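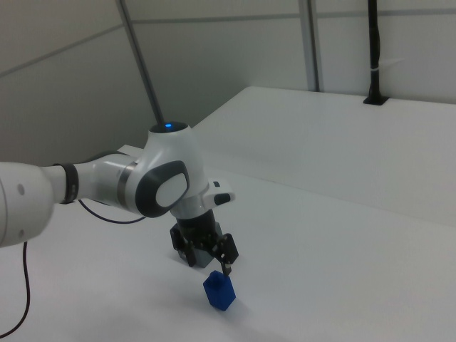

Figure 11. Arm over the table with the gripper open, blue container upright.

4.2 Recording a set of pick examples

The following steps are for the Remow recorder together with a table-mounted arm. Read section 4.1 (Sillon network settings) first.

1. Clear the working area. Only the object of the task stays within reach of the gripper.

2. Put the container upright on the table, with its open side up. Change its place a little before every new example. If it stands always on the same point, the model learns the point and does not learn the object.

3. Check the cables. They must have enough slack for the full turn of the wrist.

CAUTION: Never pull a cable tight while the arm has power. Press Stop first.

4. In the Remow window, choose New Set and type the task name. Use the same spelling in every session.

5. Press Record, wait 2 seconds, then guide the arm to the container, close the fingers on the rim and lift.

6. Press Keep or Discard. Discard all examples in which your hand touched the container.

7. Repeat until the counter shows 200. This takes almost one working morning.

Note: With fewer than 91 kept examples the Train button stays gray.

Note: Do not change the lamps or the camera position inside one set. If you must change them, start a new set and write the change in the Comment field.

8. Choose Close Set. The files are copied to the Akine folder.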